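Regional Tourism and Events
Topic 4: Long-distance walks and the towns along them
Handout to go with the lecture. Slides are on the course page, minus the maps, which were too big to upload.

Hello again everyone. A few of you asked if you could have my speaking notes as well as the slides, so I've tidied them up a bit (only a bit!) and put them here. Read the Jirneck Track material before your tutorial if you can, as Yogesh Bajpai is taking all the groups for this topic and he'll assume you know where the towns are.
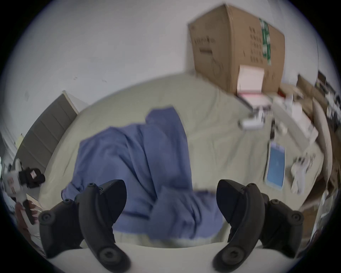
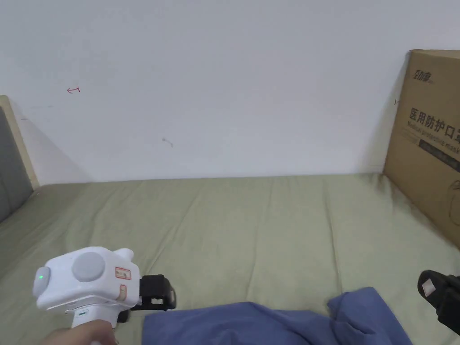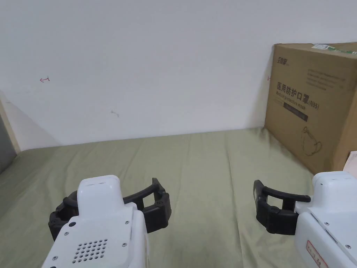 So, where were we. Last topic we finished on the one-off event: the concert, the re-enactment, the night market, the thing people drive in for and drive home from. A walking track is a very different animal. It's open all year, you can't sell tickets at a gate, and the people using it are spread along it like beads on a string. That changes who makes money, and when.

The Jirneck Track

The track runs 154 kilometres from Madetia on the coast up to Rerkier on the tablelands, mostly on an old stock route, with a stretch of disused railway in the middle. Most walkers take eight or nine days. There are proper towns at each end, and between them you've got Szabo, which has a pub, a bakery and a petrol station, and then a scatter of localities that are really a hall and a tennis court.

I want you to think about the track the way a walker does, in days. If a comfortable day is somewhere under 20 kilometres, then every spot that happens to fall at the end of a comfortable day has a business opportunity, and every spot that falls at lunchtime has a smaller one. Szabo is at the end of day four if you start from Madetia. Lucky Szabo. People are sore, they've had enough of dehydrated curry, and they'll pay for a bed and a steak without looking too hard at the bill.

Catherine Innes wrote a good short paper on this (it's in the reader, second from the top) and she calls these places "night towns" and "noon towns". I like the terms and I'll use them in the assignment, so get used to them. Her point is that spending per head in a night town is many times what it is in a noon town, even when the noon town is prettier or has better history to show off. Old gaol, lovely church, hand-painted honour board in the hall — and the walker buys a pie and keeps going.

Beds

Now to the bit everybody skips in their essays. The whole track has 166 beds within a short walk of the route, counting pub rooms, cabins, farm stays and the bunkhouse at Rerkier. That sounds fine until you look at where they are. Most of them sit at the two ends. In the middle section you can have a lovely, busy Easter on paper and still have people ringing around at four in the afternoon trying to find a spare couch.

Questions I'd ask of any track plan that lands on your desk one day:

Where are the beds, by walking day? (A total for the region tells you next to nothing.)
Who else wants them? Shearers, road crews and wedding guests all sleep somewhere too.
What's the minimum stay? A two-night minimum is sensible for a cottage owner and useless to a walker.
Is there anyone who'll pick people up and drop them back in the morning?

That last one matters more than you'd think. Ehsan Kiani, who'll be our guest in the next lecture, ran a shuttle out of Madetia for years with a single minibus, and he reckons a good driver can stretch a bed shortage a long way by taking walkers off the track to wherever there's a room. Have a question ready for him please! It gets awkward when I have to ask them all.

The opening weekend

The track was launched in June, at the start of the walking season up there, with a relay. Teams carried a timber baton the full length, handing over at each hall, and 1176 people signed on to walk at least one leg. I walked the leg into Szabo and can report that the wind off that plain goes straight through a fleece. The school band played us in, very loudly, and the bakery had run out of everything except lamingtons. (I had three.)

As an event it was a cracker. What I want you to pull apart in tutorials is what it did for the track afterwards. Kristof Koster's evaluation looks at bookings over the following year, and he's pretty cautious. The night towns saw more walkers in spring. The noon towns got a good weekend and then went more or less back to what they had before. He also found that a lot of the relay walkers were locals, which is great for pride and support and doesn't fill a single bed.

Jitendra Srivastava reads the same results quite differently. He argues that the launch was never going to be about beds, and that getting the landholders out walking with their neighbours settled arguments over gates and dogs that had dragged on since the first survey. Both pieces are in the reader. I lean towards Srivastava on this one, but I've marked plenty of good essays that went the other way, so please don't write what you think I want to hear.

For your tutorial

1. Take the track map and mark the likely overnight stops walking up from Madetia. Then do it again walking down from Rerkier. Which places change from night to noon?

2. Choose one noon town and suggest a single thing that would get walkers to stop for longer than a pie. Keep it cheap. No visitor centres.

3. Read Koster's section on locals and visitors and bring one sentence you disagree with.

Bring a pencil for the map, as the paper copies are a bit shiny and biro smears on them. Reading for Topic 5 is the chapter on signage, and you can skip the appendix.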